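**Caring for Clothes at Home, notes for week 2 (30 September 2019)**

Welcome back, everyone, and thank you for bringing in so many lovely knits from the Vilholm sale! We'll stay with sweaters this week, and please do take your time over it, as I'd much sooner you folded one nicely than raced through a drawer.

Find the biggest flat surface you own, which for most of us is the bed. Push the comforters and cushions out of the way, lay the sweater down and open both sleeves out to the sides. Smooth from the collar toward the hem with a flat hand, and don't tug at the ribbing or the cuffs. Dark wool shows every speck, so pick off the lint while it's spread out.

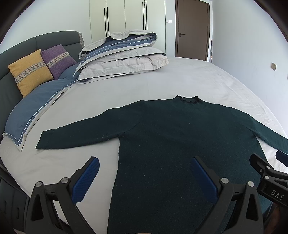
Bereket Tilahun asked whether it wouldn't be quicker to fold the sleeves in first and smooth afterward, the way his aunt in Hururero always did. You can, and plenty of people do, but a crease under a sleeve is a nuisance to get at later (I've tried!).

Then the fold itself:

1. Bring one side in, sleeve laid back down along the body.
2. Do the same with the other.
3. Fold up from the hem, in half or in thirds, whichever suits your shelf.

For next time: fold 10 knits at home, and read page 176 in Jacobs, on storing wool from May onward.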